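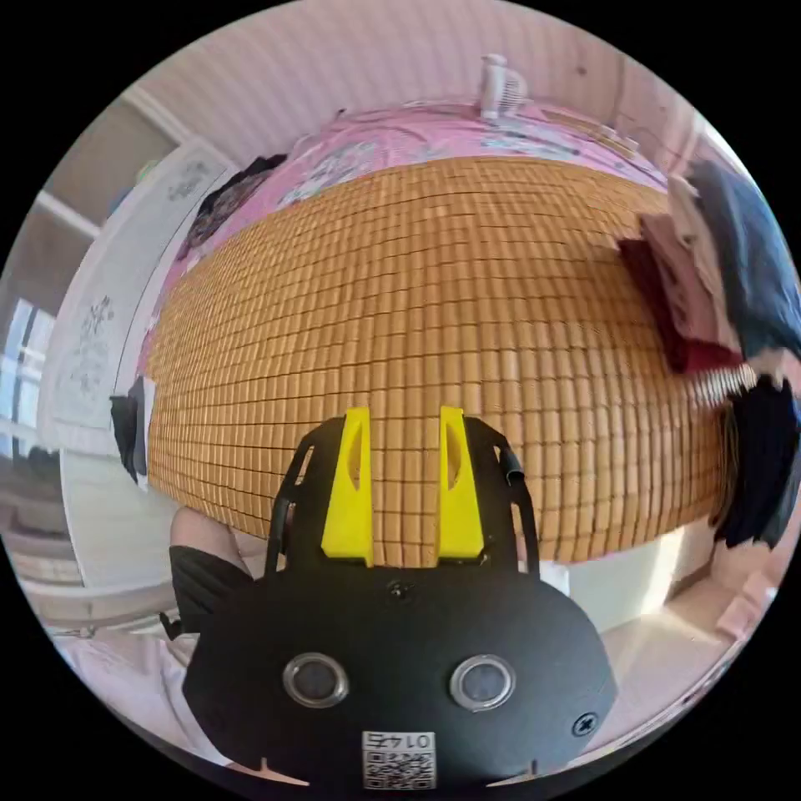 Yellow fingers on, laundry waiting on the right side of the bed.

I've been trying hand-held grippers on my laundry for most of February, and clothes are by far the hardest thing I've given them. Mugs are easy. A black T-shirt is a nightmare! A few things that helped me:

Start on a surface with some texture. A tile sleeping mat beats a bare sheet by a mile, because the sheet bunches up and comes along with the shirt (the Velwood was terrible for this).

Go for a fold, never a flat bit. Lower the tips on either side of a ridge and close slowly.
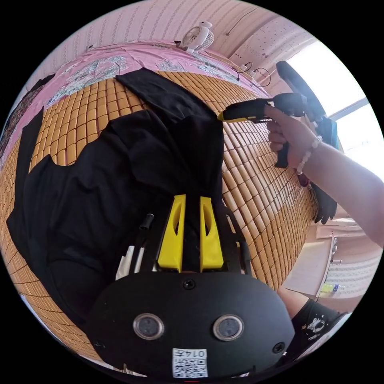
If you're working with two hands, let one hold the hem still while the other pulls. I did 60 tries this way with the Amico fingers and dropped 17, and most of those were me rushing. The Flinitz pads grip harder but they leave little creases, so I keep them for towels.

Wipe the lenses before each session, lint gets everywhere. And check the finger screws every so often! Mine had worked loose by try 184 and I blamed the software for a whole Thursday. Next up is socks, once I find a pair that matches.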